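Ticket 673 – Order form drops the last item
Site: Dirkcombe lunch club
Opened 2 May 2018 by Necati Yüksel

Great news, I can reproduce it! Add 4 dishes to the Sisov form, press Save, and only 3 reach the kitchen sheet. Same on both browsers. Clearing the cache did nothing.
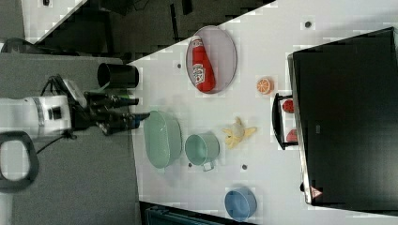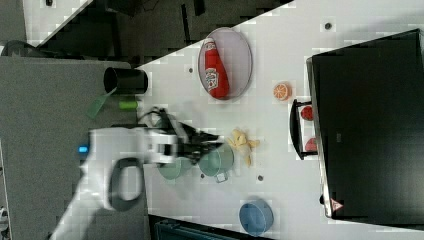

Update: found it! The sheet skips any row with an empty notes box. I typed a single dash in there and all 4 dishes came through. Lovely. Leaving this open until the Mujić template is patched too.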